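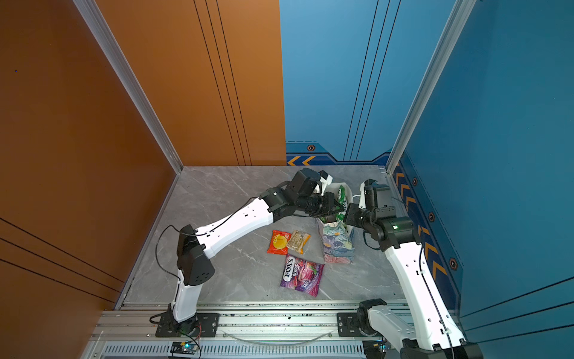

A bagging episode under way in one of the Flanevell booths, with both grippers at the green packet and three more items still on the floor.

Snack Bagging Collection: Frequently Asked Questions

These are the questions we get most often from new operators, from partner sites and from people who want to use the data. If yours is missing, post it on the project board under "Collection".

What is being collected?

Two-arm demonstrations of packing small items into a soft bag. An operator steers both arms from a pair of leader arms, and we record the joint positions, the gripper openings and the camera views for the whole episode. The recordings are used to train a policy that will later run on the same arms without an operator.

Who runs the project?

Skurnasier runs the collection and maintains the booths. Norðdahl does the training and sends back requests for more data when the policy is weak on something. The storage and review tool is called Bulto, and you will need a login for it before your first shift.

Why snacks?

They are cheap, easy to replace and hard to handle. Packets bend, slide over one another and change shape when squeezed. A policy trained only on boxes and blocks does badly on them.

Does the brand or type of packet matter?

No. We want a mix of colors, sizes and wrappers. A Fox's Berries bag and a small clear wrapper with a single snack inside are both fine, and having them in the same episode is better than having two of the same kind. Please do not use anything that has been opened or has leaked.

Why are the booth walls different colors?

Flanevell booths come with swappable panels. We use several wall and floor patterns so that the policy doesn't learn to depend on one background. Panels are changed between sessions by the site lead. Operators should not move them, even if one looks crooked – report it instead.

How long is an episode?

The limit is 54 seconds. Most operators finish well inside that once they have had a little practice. If the timer runs out, the recording stops and the episode goes to review marked "incomplete".

How many episodes are in a session?

A full session is 30 episodes. You may stop early. Partial sessions are kept and you don't have to make up the difference.

How do I lay out the items?

Follow the layout card shown on the operator screen. It gives the items and a rough zone for each one. Stay within the zone but don't try to repeat the exact position from the last episode. Overlapping packets are allowed, and some cards ask for them. Stand the bag up with its opening facing the ceiling, in reach of both arms.

Which arm should hold the bag?

Either one. The usual way is to open the bag with one gripper and bring the item in with the other, but some items go in more easily when both grippers guide them. We want both styles in the set. Do whatever you would do naturally, and do not switch hands only for variety.

Can both grippers touch the same packet?

Yes. Handing over a packet or steadying it from two sides is useful data. Go slowly when the fingers are close together. If they lock or press hard against each other, release both leader arms and let the follower arms relax before you continue.

What counts as a good episode?

The episode starts with both arms in the rest pose, every item on the card ends up inside the bag, and the arms go back to rest before you press the pedal. The bag does not need to look neat. A packet that sticks out of the top at the end counts as inside if it stays there when the grippers let go.

I dropped something. Should I start over?

No. Pick it up and carry on. Recoveries are some of the most valuable parts of the set, and we had too few of them in the first batch. Start over only if an item lands where neither arm can reach it, or if you have to put your hand into the booth.

What if the bag falls over?

Same rule. Try to stand it up with the arms. If you can't do it after 2 attempts, end the episode and tag it "bag down".

Should I fail on purpose?

Please don't. Staged mistakes look different from real ones, and reviewers usually remove them.

How clean does the booth have to be?

Brush out crumbs and scraps at the end of each session, including along the front rail. A few specks will not hurt the recording. Keep liquids away from the rail, where the wiring runs. Check that the arm cables hang freely and are not caught under a link.

One camera view is black or frozen. What do I do?

Stop and tag the episode "camera". Restart the recorder from the operator screen. If the view is still missing, close the session and tell the site lead. Episodes with a missing view are not used for training, so there is no point in going on.

Who reviews the episodes?

Each one is watched once in Bulto by a person who did not record it. The reviewer accepts it, rejects it or trims the start and end. You can see the result and the reason in your own list, usually by the next working day. Saturday sessions are reviewed the following week.

How much data is there so far?

The current release has 748 accepted episodes. The next one is planned for September and will add more layouts with overlapping items – the policy still tends to pick up two packets at once.

Can I use the data for my own work?

Partner sites can download the accepted episodes from Bulto. Rejected episodes are kept separately and are available on request. If you train something on either set, tell us which release you used.

Are operators recorded?

The booth cameras are aimed at the workspace. There is no audio. Your operator number is stored with each episode so that we can sort out calibration problems, and it is removed from the download version.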